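Home | Features | Workshops | Back Issues | Contact

Sorting the paint drawer

The woman who runs the craft supply room at Isham has been keeping paint in order for most of her working life. She asked us to leave her name out, so that people would write to the room and not to her. We talked in March, in the back part of the building, while she worked through a backlog of small bottles and tubes.

The room lends materials to evening classes and to anyone who signs the book. Its last full stock list ran to 1389 items, and 432 of those were paint. "People think it's the brushes that give you trouble," she said. "Brushes are easy. You wash them and stand them up. Paint goes bad without telling you."

She started the job after a class at Yakubu sent back a box with the lids on the wrong bottles. Someone had squeezed a pink cap onto a jar of dark brown, and the next class opened it expecting pink. Since then she has gone through every return by hand before it goes back on the shelf.

Her method begins with a clear table and a piece of cloth. She likes a thin one. The cloth marks where the checked paint goes, and it keeps small tubes from rolling. "I've tried trays," she said. "Trays are fine until you have 51 tubes and three trays. A cloth you can fold up and carry."

Bottles and tubes are kept apart from the start. Bottles stand up, because a leaking lid shows sooner on a bottle that is upright and wiped clean. Tubes can lie down. She empties them out in a heap and takes them one at a time, feeling each for hard lumps near the neck.
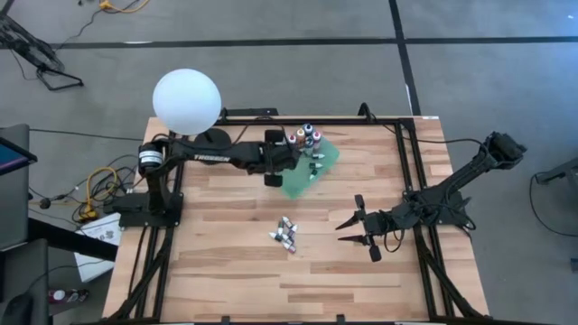

Small bottles standing by the green cloth, with white tubes on it and more in a heap.

The lamp matters more than people expect, she told us. Overhead light in the old room was yellow, and she twice put a cream in with the whites. A round white lamp gives her a softer light with fewer hard shadows, and she can read a label without turning it over and over.

I asked whether she goes by the cap or the label. "The label, always," she said. "The cap is a hint. Caps get swapped, and some makers use one dark cap for everything." If the label has worn off, she squeezes a little onto scrap card, writes the color on masking tape and wraps the tape around the tube.

Not much gets thrown out. Acrylic that has thickened can often be used for texture work, and she keeps a box for it - the Dravberg group takes most of that. Paint that smells sour goes in the bin. So does anything with a split seam, "even if it's a nice blue."

She is less strict about how the colors are arranged afterward. For years she kept them in rainbow order, then gave it up when she saw that classes never put them back that way. Now there is a warm box, a cool box and a box for black, white and the browns. Metallics go wherever there is space.

The budget for the year is $2000, most of it spent on white. I asked what she would buy with more. She thought about it and said a second set of shelves, and then a better label printer. The one she has now prints the date upside down.

Returns to the room are taken until 6 p.m. She asks that people tighten the lids first.

Related
- Storing clay over a long summer
- What Grornari does with its scrap paper
- Five ways to rescue a stiff brush
- A visit to the Yakubu print studio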